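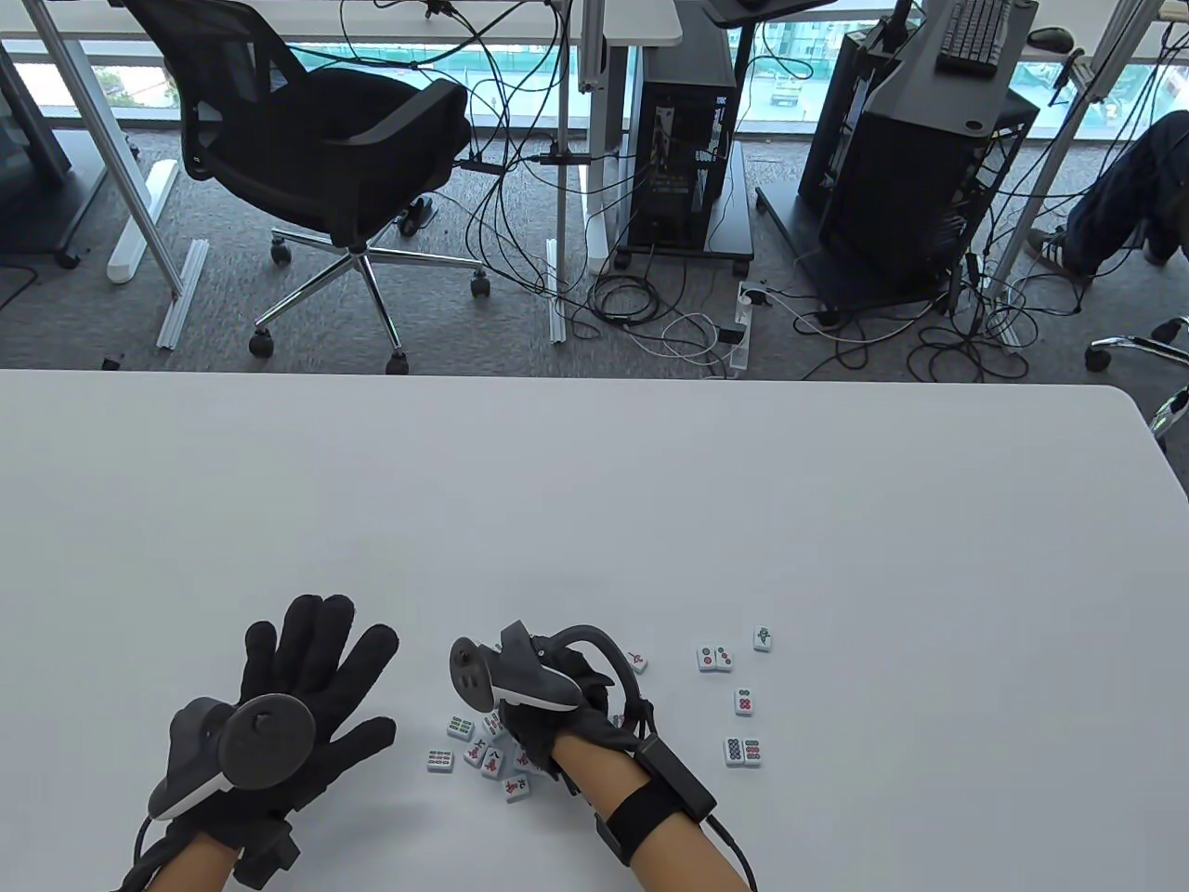
五月我去参观了 Stostel 的开放日。我学中文已经有几年，可是麻将一直没有学会，所以看到节目单上写着“麻将桌，二楼，下午两点开始”，我就先报了这一个。报名的时候要写名字和会不会打牌，我写的是“认识一点点”。

Stostel 是一栋办公楼，平时有几家公司在里面工作，开放日这一天大部分房间可以进去看。入口的牌子上写，去年的开放日一共来了1,623位客人。我到的时候门口要排队，不过队伍走得比较快。和我一起去的是 Cristian Llanos，他对一楼的印刷展览更有兴趣，我们约好四点在楼梯旁边见面。

二楼的房间铺着灰色地毯，黑色的网布办公椅下面有轮子。桌子是白色的，很大，桌面是平滑的，不反光。我以前在朋友家看见的麻将桌是方的，铺绿色的绒布，四边有小抽屉。在这样的白桌子上看牌，感觉不太一样，牌上的红色和绿色都显得很清楚。

麻将牌比我想的小。正面是白色，背面是浅浅的蓝绿色。牌没有排成一行，有几张红字的牌压在一起，方向都不同，别的牌散在旁边。我很喜欢看它们这个样子，因为可以一张一张地认。

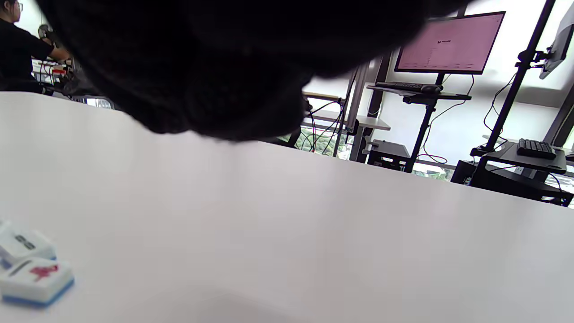

**认牌**

教我们的是 Amparo Arango，她说话很慢，对我很有帮助。她先讲三种花色：万、条、筒。万字牌最容易，上面有红色的字。条是绿色的竹子，筒是圆圈。两个红圆圈的那张是二筒，四个圆圈、红绿两色的是四筒。我把“筒”的声调念错了几次，她每次都重新念给我听。

然后她讲风牌和箭牌。东南西北我都认识，“中”和“发”也认识，“白板”这个词我是第一次听到。一副完整的牌有144张，里面包括花牌，但是有些地方打牌不用花牌。她说每个城市的规则都有一点区别，初学的人先学一种就可以了。

旁边的 Jairo Cárdenas 问，为什么“一条”常常画的是一只鸟。Amparo 讲了两种说法，我只听懂了一种，是和麻雀有关系的。回家以后我查了词典，“麻雀”在有的方言里就是麻将的意思。

她还让我们闭上眼睛，用手指摸牌面，猜是哪一张。我猜对了“白板”，这个不算很难。Jairo 猜了“八万”，翻过来是“六万”。

**算分和休息**

算分的部分我觉得有些复杂。这里用的是一种简单的算法，一局最多600分，规则印在一张纸上，中文和英文都有。纸是 Ornonance 印的，字稍微小了一点，我读的时候要靠近看。“碰”和“吃”的区别解释得很好，“杠”的那一段我读了好几遍，还是没有完全明白。

我一共打了两局，都没有赢。第二局我应该碰的时候忘记说，下家已经摸牌了，只好算了。

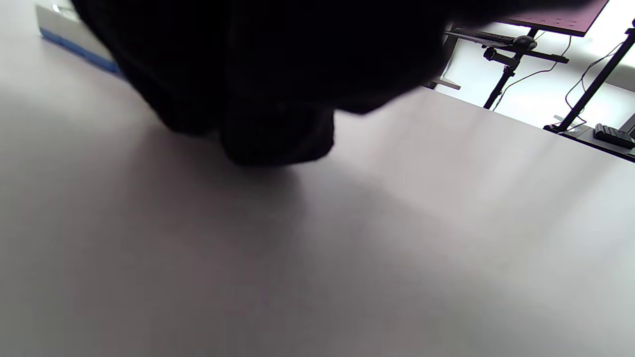

*二楼的桌面，后面的光线很亮*

**给想去的人**

- 二楼的活动要提前在网上报名，当天也可以在门口问有没有空位。
- 坐的时间比较长，请穿舒服的衣服。
- 规则纸可以带回家。
- 楼下的茶水由 Majumder 提供，绿茶不要钱，点心要付钱。

四点多我下楼，Cristian 已经在等我，手里拿着一张他自己印的海报。我们在一楼喝了茶，他问我学会了没有，我说牌都认识了，算分还不行。报名表上说秋天还有一次，我打算再去，先把“杠”的规则弄清楚。

Mercedes Villanueva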